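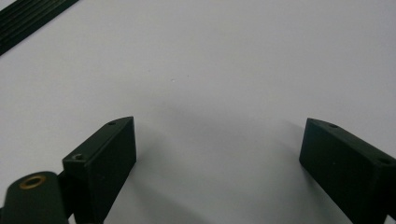
Maksym Pavliuk

October, late evening, tea going cold next to me

Back from Fativcombe and I can't sleep, so I may as well write it all down before it turns to mush. The open day ran from two until six and I was there for all of it. I only left when they started switching off the lights in the lobby!

The drive was easy, 157 miles with one stop for gas. Parking was behind the old dairy building, and a woman at the door gave me a sticker with my name spelled wrong on it (Maxim, which I let go). They had put us in groups. Mine had a retired welder, two sisters who teach middle school science, and a very quiet teenage boy who had read more about all of this than the rest of us put together.

First came the talk. It went long, and I didn't mind. Kandero is the name of the project and Gidey is the robot they hope will do the work in the end, and I mixed them up all afternoon. The idea is that a person does a chore with a gripper in each hand, over and over, and the recordings of that go into teaching the robot. They have been at it for 391 sessions in this building and want to get to 2000 by next summer. I wrote both numbers on the back of my parking slip so I'd have them right.

Then we got to go into the room where they do the table work, and that was the part I had come for. Carpet, dark curtains, cables all over the floor, and one table with all the light on it. We had to stand back by the door and keep our voices down. Someone's phone buzzed and it was as loud as a dropped tray.

The chore was table setting, more or less. A green bowl on a round saucer, a fork, a pair of chopsticks, a big white sheet under everything. I thought I'd be bored in five minutes. I was still leaning in after half an hour! Chopsticks are long and thin and they roll, and you're picking one up with a tool that has two stubby fingers and none of the feeling your own skin gives you. The demonstrator came in from above, very slowly, closed on it, waited a beat, then lifted. I held my breath every single time – I think we all did.

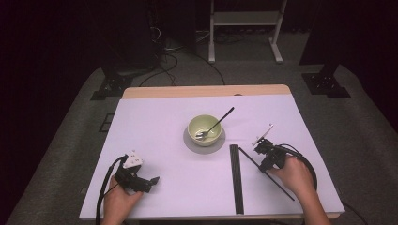

What I liked best was how patient it was. I had pictured buzzing motors and a big arm swinging around, and instead it was closer to watching my grandmother sort buttons. Small moves, a pause, another small move. When a chopstick slid out of the jaws the demonstrator just went back for it. The welder whispered that he'd trained apprentices with worse hands, which set the sisters off giggling, and we got a look from the man with the clipboard.

At the end they let us have a turn with a practice pair in the hallway. Foam blocks only, no dishes. I was terrible! You have to learn where your fingertips are all over again, because now they're a good few inches farther out than they were. I kept closing too early and knocking the block away. By my fourth or fifth try I got one to sit on top of another and I made a noise I'd rather forget. The teenage boy did a stack of them on his first go, naturally.

I asked how long it takes to get comfortable. The man with the clipboard said the first week is misery for the wrists and then one morning you stop thinking about it. He came over from a company called Proren, where he fixed packing machines, and he seemed so happy to be asked anything at all. I should have asked him about the cables. I also forgot to ask what happens to the sessions where everything goes wrong, if they keep those or throw them out. I'd really like to know. Write to them about it.

Things to remember: the sandwiches were good, egg and something green. They do this again in spring and you have to sign up early. My left thumb is sore.

I tried picking up a pencil with two butter knives when I got home. Got it as far as the edge of the counter – it's somewhere under the stove now.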